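Kanagaratnam supplies the Dunska hand-held gripper, the Vasuritz pad set and the Plutance mounting plate as separate line items. Most buyers order all three. Quotes are prepared by Gayan Paul and remain valid to the end of the following month.

## Dunska hand-held gripper

Two opposed fingers, operated by one hand. The tool is used to record manual handling tasks ahead of an automation purchase, so the fingers match the geometry of the arm-mounted version and the pads are interchangeable between the two.

| Item | Part no. | Supplied |
|---|---|---|
| Gripper body with fingers | D-537 | 1 |
| Ribbed pads, magenta | V-43 | 1 pair |
| Spare pad screws | V-43S | 4 |
| Hex key | — | 1 |

Finger blocks are white. Black blocks can be ordered with a lead time of 23 working days and are not stocked. The camera is ordered separately and must be specified at quote stage, as the mount is fitted before dispatch.

## Choosing pads

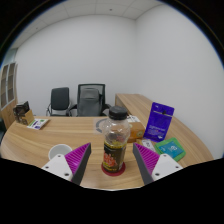 Pad selection should be settled before the budget is fixed, as it affects both the purchase price and the yearly cost of consumables. The Vasuritz ribbed pad is the default and suits general desktop and packaging work. Fine diagonal ribs run across the whole magenta face, and the dark grey outer edge carries on to a pointed tip. For a clear plastic bottle with a screw cap, like the one standing on the red coaster between the fingers, specify the ribbed pad in the standard grade. The soft grade is intended for thin-walled cups and costs more to keep in service.

Pads are sold in pairs only. Do not mix a new pad with a worn one. Sites running the tool on every shift should budget for a replacement pair each quarter; occasional users can hold one spare pair and reorder when it is fitted.

Not recommended for:

- objects above 80 °C
- solvents, or surfaces wiped down with solvents
- sharp sheet metal edges

## Planning the work area

An ordinary office desk is adequate for evaluation. A dedicated bench is worth the expense only once the task list is final, and we have seen budgets spent on benches that were then the wrong height for the arm. 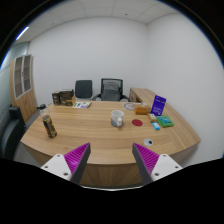

Desk fittings are the item most often left out of a site plan. Record the position of every grommet, seam and raised edge before ordering the Plutance plate, and mark them on the drawing returned with the order. A round cable grommet such as the silver-grey one set into this desktop takes up clamping area and has to be kept clear if cables will pass through it. Curved front edges, as on the same desk, need the long clamp. The object set should be listed on the same drawing. A mug with a handle, a flat coaster and a group of small boxes place different demands on opening width and approach angle, so list each one with its largest and smallest dimension.

Allow clear floor space behind the operator. Chairs can stay in the room but should be kept out of the walking path.

## Budget lines

Capital:

- gripper body
- camera and mount
- Plutance plate and clamps, if an arm will follow

Operating:

- pads
- operator hours — usually the largest figure in the first year
- storage for recordings

Training is quoted separately. Nuwan Fakir runs the half-day operator course at our premises or on site, and travel is charged at cost.

## Ordering

Send the desk drawing, object list and preferred pad grade with the purchase order. Orders received before 2 p.m. are acknowledged the same day. The price list is revised each October, and orders already acknowledged are honoured at the earlier price.

Returns are accepted on unopened pads and unused plates. Gripper bodies fitted with a camera mount cannot be returned unless faulty.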